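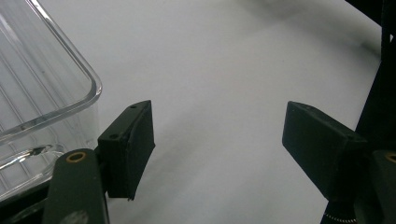

A clear plastic container with a rounded rim and fine molded ribs, beside a plain white surface.

Clear plastic container (household storage)

A clear plastic container is a rigid, see-through vessel used in homes, shops and offices to hold food, tools, stationery and small parts. Its main advantage over opaque boxes is that the contents can be checked without opening or moving it. The type is sold with or without a lid and is commonly kept on shelves, in drawers or on worktops.

Construction

Most containers of this kind are made in one piece by injection molding. The rim is usually thicker than the walls, as it carries the load when the container is lifted. Corners are rounded to ease release from the mold and to make cleaning simpler. Many models have shallow parallel ribs in the walls, which stiffen a thin sheet without adding much weight. A projecting lip may serve as a handle or as a seat for a lid.

Polystyrene gives high clarity but cracks easily when dropped. Polypropylene is tougher and slightly cloudy. Polycarbonate and some polyesters combine clarity with strength and cost more.

Sizes

There is no single standard. The Lusum range, sold for kitchen use, comprises 8 sizes, the smallest of which has a depth of 69 millimeters. The Fikano drawer series is built on a base length of 337 millimeters — a figure chosen to suit the maker's own cabinets — and its parts do not fit those of other series.

Placement and work surfaces

Containers are often set at the side of a work surface, leaving the middle open for sorting or preparation. Smooth white tops are widely used for this purpose. Small dark items show up well against them, although clear plastic can be hard to make out except where light catches its edges.
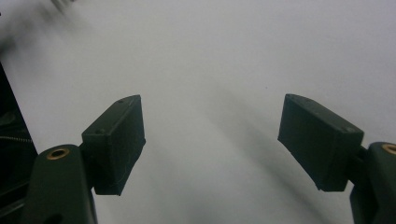

Kemudar, writing in the letters pages of the trade bulletin Kinoshita, objected that white tops are overrated for sorting, and that a pale gray mat is easier on the eyes and keeps screws from rolling. The bulletin printed several replies in October, most of them in favor of the mat.

Care

Containers are washed by hand in warm water with mild soap. Abrasive pads leave fine scratches that dull the surface permanently. Polystyrene models should be kept out of the dishwasher. Labels are best placed on the outside of the short wall, below the rim.

See also: Drawer organizer; Food storage; Shelf bin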